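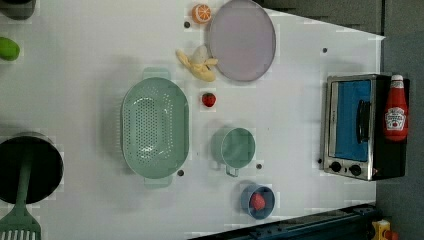
The Reta play kitchen pieces spread out on a white tabletop.

Section 4. Laying out the table for play

Once the toaster oven is where you want it, you can bring out the small pieces, and please take your time over this part - children love to help, and the table looks so cheerful when it all comes together!

1. Wipe the tabletop with a dry cloth.

2. Put the colander down first. It takes up more room than you might expect, so give it a side of the table to itself.

3. Set the mug near the colander with its handle toward the child.

4. Leave the fruit loose. The smaller strawberry is happy anywhere, and the bigger one can go in the blue bowl.

Note: Leave a hand's width of open space between pieces, so little fingers can pick things up without knocking over the neighbors. 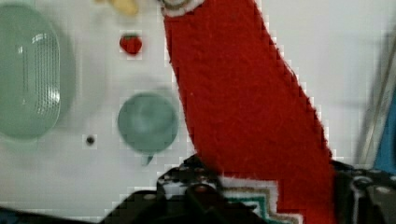
Red cloth laid beside the green pieces.

5. If you are using a cloth (ours is red, with a zigzag border at one end), lay it flat and smooth it from the middle outward. It is perfectly fine for the cloth to lie at a slant.

CAUTION: Do not stand the mug on a fold in the cloth. It will tip.

6. Bring out the pots and the glass lid last of all, with the ketchup bottle if your child likes to serve sauce with everything, as so many do. 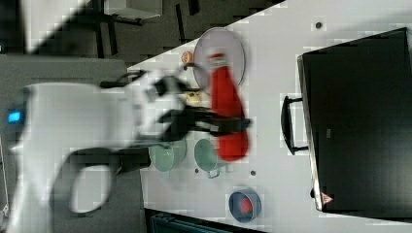
Keep the lid well back from the near side of the table, and show your child how to lift it with both hands. When play is over, put the pots away first and tuck the fruit into the colander - it makes a very good carrying basket on the way back to the shelf.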